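Storing straps, webbing and lashings in tubs

Applies to: luggage straps, roof-rack straps, bag straps, dog leads, cargo webbing up to 50 mm wide. Ratchet straps are covered at the end, as the metalwork needs separate treatment.

Why webbing goes wrong in storage

Flat webbing is woven so that the load is shared across its full width. Stored flat or loosely rolled, it stays that way. Stored under a heavy toolbox with a fold in it, it takes a set along the fold, and the strap then tends to turn over at the same point each time it is tensioned. A twisted strap bears on its edges, and the edges are where wear starts.

Damp is the second cause of trouble. Polyester and nylon do not rot in the way that cotton does, but both will carry mildew on the dirt held in the weave. Cotton webbing should be kept indoors and out of plastic tubs altogether.

The third is grit. Sand works into the weave and cuts fibres from the inside each time the strap flexes. A strap used on a beach or a building site should be rinsed before it goes back in the tub, even if it looks clean.

Choosing the tub

A rigid plastic tub with rounded inside corners is easiest to wipe out. Square corners collect grit. Flexible trugs are suitable for straps in daily use but they sag when lifted, and the contents slide to the middle and tangle.

Depth matters more than volume. In a deep tub the strap wanted is always at the bottom, and pulling it out drags the others into a knot. If only a deep tub is available, put the seldom-used straps in first and keep the rest in a shallow tray resting on top.

Scuffs and surface marks on the inside are harmless. Splits, burrs and raised moulding lines are a different matter. Run a hand round the inside — a gloved hand if the tub is old — and take down anything sharp with 240-grit paper.

Measuring and labelling

Measure each strap once, pulled straight on the floor, from the end of the webbing to the bearing face of the buckle. Write the length on a cloth tag, and put the tag at the buckle end. The set used in our own workshop includes one at 138 cm and one at 211 cm, and in the roll there is very little to tell them apart.

Use a laundry marker on pale cloth tape. Do not write on the webbing itself if it is used for lifting or for securing a load, as solvents in some marker inks can affect the fibres. Never remove the maker's sewn label from a rated strap. Once the label is gone or cannot be read, the strap should be taken out of load-bearing use.

Cleaning

1. Shake the strap out and brush both faces along its length with a stiff nylon brush.

2. Wash by hand in lukewarm water with a little mild soap. Avoid bleach, and avoid fabric softener, which leaves a film on the fibres.

3. Rinse until the water runs clear. Thick webbing holds soap for longer than expected; two changes of water are normally needed.

4. Hang over a rounded rail to dry, out of direct sun. A thin line or a nail will leave a crease. Allow a full day for 25 mm webbing, longer for anything padded. Radiators and tumble dryers should not be used.

Checking before it goes away

Lay the strap on a bench under good light and draw it past slowly, first one face and then the other. Look for:

— cut or furred edges
— pulled stitching where the webbing is folded back
— stiff or glazed patches, which indicate heat from friction
— fading, compared with a part normally hidden under the buckle

Any cut in the edge of a load strap means it is finished. Cut it in half before putting it in the bin, so that it is not rescued by someone else.

Putting away

1. Wipe out the tub and let it dry with the lid off.

2. Hold the strap by one end and let it hang, so that any turns fall out. On a long strap, work down it with finger and thumb, keeping the same face towards you.

3. Check for a turn partway along before rolling. Printed lettering is a convenient guide: where it disappears round a fold, the strap has gone over and needs to be turned back. 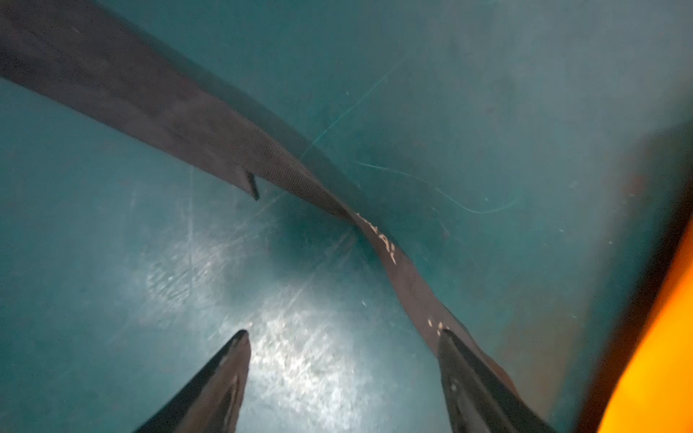
4. Roll from the plain end towards the buckle, so that the hardware finishes on the outside. Roll firmly but without stretching the webbing. Small side tabs should be laid flat against the roll.

5. Secure with a strip of hook-and-loop tape. Rubber bands perish and stick to the weave.

6. Stand the rolls on edge in a single layer, buckles upwards. Long straps go against the wall of the tub and short ones in the middle.

Ratchet straps

Keep these apart from plain webbing. The ratchet is heavy enough to mark whatever is beneath it, and oil from the mechanism will travel. Close the handle, roll the long end separately and place the ratchet in a cotton bag. One small drop of light oil on the pawl pivots is enough; wipe off any excess before closing.

Routine

Go through the tub once a year. February suits us, well ahead of the camping season. Anything that has not been used since the previous check can be moved to the bottom layer or given away, provided it is sound and its label is still legible.

Checklist by Cadi Parry. Notes on drying times supplied by Ciarán Hanrahan.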